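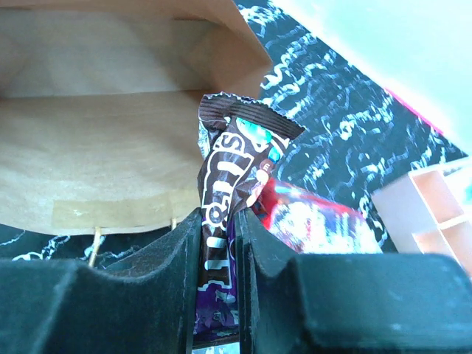 The candy drawer at Brultness is the second one down, under the label printer. It has held candy for as long as Sneha Kandpal has worked there, and she started when the shipping office was still one room with a folding table in it.

"I was told where the fire exit was and then I was told where the drawer was," Kandpal said.

Plenty of workplaces have a drawer like it, or a bowl on the front counter, or a jar by the time clock. What they mostly hold is fun-size candy, the small wrapped kind sold by the bag for Halloween and bought by offices all year. A small brown packet of M&M's is a standard item. So is anything in a red wrapper, which at Brultness is always gone by lunch.

Kandpal fills the drawer from a shelf in the supply closet. She buys in August, when the big mixed bags first show up in stores, and again in November when they are marked down. Last year she kept the receipts in an envelope and, at the request of a coworker who wanted to settle an argument, counted what went in. The total was 717 pieces, for an office where most people say they don't eat candy at work.

"Everybody has one at three o'clock," said İlker Başaran, who handles returns and started the argument. "That's not eating candy. That's having one."

Three o'clock came up in nearly every conversation for this article. At Indow, a window repair shop, the bowl sits beside the appointment book, and Bimla Dhillon refills it after lunch so that it is full when the afternoon customers arrive. She used to fill it in the morning. The morning customers took handfuls on their way to work and the afternoon customers got butterscotch.

Dhillon has opinions about bowls. A wide, shallow one shows what is in it, and people take the piece they want and move on. A deep one makes them dig. Her current bowl is a blue ceramic serving dish with a chip in the foot, and before that she had a glass fishbowl, which looked good full and bad at every other time. The fishbowl now holds spare keys.

"You also hear people in it," she said of the fishbowl. "Rustling. They'd get embarrassed and stop."

The rustling is a serious matter to those who keep candy in quiet places. Trilok Sisodia runs the reading room at the Rawat, a small private library that allows wrapped candy at the front desk and nowhere else. He opened several kinds for me, one after another, at his normal working pace. A twist wrapper makes most of its noise in the first pull. A flat packet with a crimped seal across the top crackles while you look for a place to start, and then again when you tip it up to get at the last piece. Sisodia's method is to hold the seal on both sides of one of the little points along its edge and tear straight down. He does it in a single motion and puts the wrapper in his shirt pocket.

He does not care for the packets where the candy is loose inside. "A dropped one rolls," he said. The reading room has a wood floor with a slope to it, and candy that gets away from the desk generally ends up under the atlas case. The case is moved once a year.

Storage is simple, although everyone I talked to had learned some part of it the hard way. Chocolate should be kept cool and dry, away from sunlight and away from anything with a strong smell. Kandpal once put a new bag on the shelf with the dryer sheets the office used on static. The candy tasted of them until it ran out, and people ate it anyway. Heat is the more common problem. Dhillon's counter faces west, and on a bright afternoon it can reach 90 degrees by the glass, so from June on she moves the chocolate to a file drawer and puts out hard candy.

Chocolate that has softened and set again often gets a pale, dusty look called bloom. It is fat or sugar that has come to the surface. The texture can be a little crumbly, but it is safe to eat. Candy with a sugar shell hides it better than a plain bar, one more reason the small brown packets last so well in a drawer.

Wrappers themselves tell you something. A packet that has been at the bottom for months gets creased until the lettering bends, and the printing starts to rub off along the folds. Aarti Kushwaha, the office manager at Plukico, checks for these when she restocks. She takes everything out, wipes the drawer, puts the new bag in first and lays the old pieces on top. It takes her two minutes. Before she worked out that order, she found a layer of Valentine hearts under the Halloween candy, and under the hearts, some candy canes in several parts.

Kushwaha has two rules for the drawer. No gum, and no empty wrappers put back. The second rule is the one that gets broken. A wrapper that has been opened neatly at one end and smoothed flat looks full until you pick it up – she has been fooled, and so has the company's accountant, who complained in writing.

She has thought about ending the whole thing. The money is small, but it comes out of the same line as paper and toner, and when toner went up she let the drawer run down for a few weeks to see what would happen. People came by, opened it, closed it and stood there for a bit. One of them left a box of raisins. It stayed until she bought the next bag, and it is in there now, toward the back.

Contact the features desk | Copyright, all rights reserved | Back to top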